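Home Reports Catalogue Scans Contact

Zimthorpe Fiscal Stamps Project: progress report to the Salminen Fund, second period

4 min read

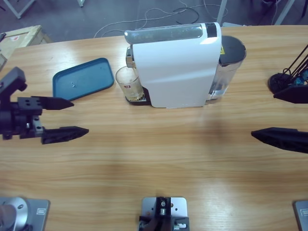

Roscoe Okafor thinks we should have finished the dog licences before touching the court fee stamps, and said so in his note on the last report. Fair point. Answer below, under Court fees.

Where we are. 2,046 stamps and stamped papers now listed, up from 1,302 at the end of the last period. All have a number, a value, a colour and a note on condition. Not all have scans yet, see further down.

Dog licences. Complete for the early printings, both values. Later printings sorted by perforation but not written up. There is a gap in the blue ones which I think is a real gap (never issued at Plamport) but I want to check the ledgers before it goes in the catalogue as fact.

Court fees. Took these early as the album was falling to bits and the hinges were lifting. Leaving them another six months would of meant losing the order they were mounted in, and the order is the only evidence we have for which office used which overprint. So dog licences waited. Would do the same again. The album is now in single sleeves, original page order kept, old pages kept too in a seperate box.

Overprints. Two types of the Plamport overprint, wide and narrow. Old handlist has them as one. The narrow type only turns up on documents from the harbour court, so far anyway. Berenice Bautista found a pair with one of each, still joined, on the back of a mooring agreement. So same sheet, same printing. That knocks out the idea that narrow came later and I have taken that paragraph out of the draft.

Harbour dues. Slow. Lots of pen cancels, hard to read, many of the dates no more than a month and an initial. I'm listing them as read and putting a query where I can't. Please don't ask for a year by year table for this section, it can't be done from what survives.

Entertainment tax tickets. Not started. Two shoeboxes. Quick look only: mostly cinema, some football, a few from the pier. Lots of duplicates. Suggest we list one of each value and printer and bag the rest.

Scanning. Front and back for everything in the court fees. Fronts only for dog licences. The first batch came out too dark and the pinks looked brown, so 200 need doing again. My fault, wrong setting left on from the ledgers. Redone ones will have the same number with an R after it.

Catalogue. Draft text for the first three sections is with Prustetetti for layout. Sample pages back, type too small in the value columns, asked for it larger. They say this adds pages but does not change the price. Have that in writing.

Money. 2,000 received for the period. Spent on sleeves, two boxes and the scanner glass, remainder held for layout. Nothing overspent. Receipts are in the folder, except the glass, which is on its way. No change asked for in the next payment.

Problems. Damp in the lower cupboard again. Stock moved up to the middle shelves, nothing stuck down as far as I can tell but I havent opened every packet of harbour dues. Gummed items first, then the rest.

Next period
- finish dog licences, late printings, plus backs scanned
- rescans
- ledgers at Plamport, two visits if they will have us
- open the shoeboxes
- second proof from Prustetetti

One thing I need from you. Are forgeries in or out? We have a small group of court fee high values that look wrong, paper too white, perforations too neat. I would put them in at the back with their own numbers. Berenice agrees, Roscoe wants them left out altogether. Need a yes or no by August, as the layout people have to know how many pages to allow.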